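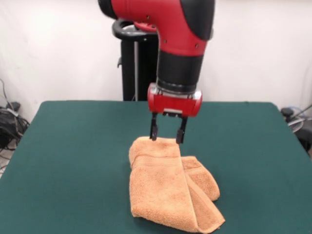

Terry towel, folded, on green felt.

Fold in thirds, people. Halves are for tea towels. I've held this view for 30 years and my neighbour Nigel Pickering still wont hear it — he rolls his. Rolls them!

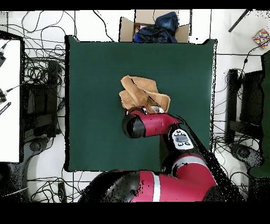
And a rolled towel hogs the whole linen cupboard. Falls on your head too.

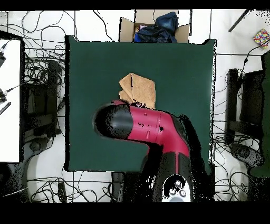 Layers, one pointy corner.

Corners matter less. Get the bulk flat, shut the door, put the kettle on.

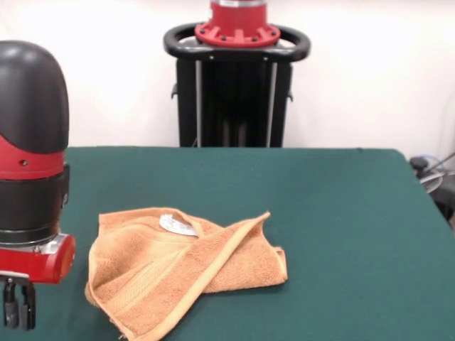
Care label showing. Tuck it in.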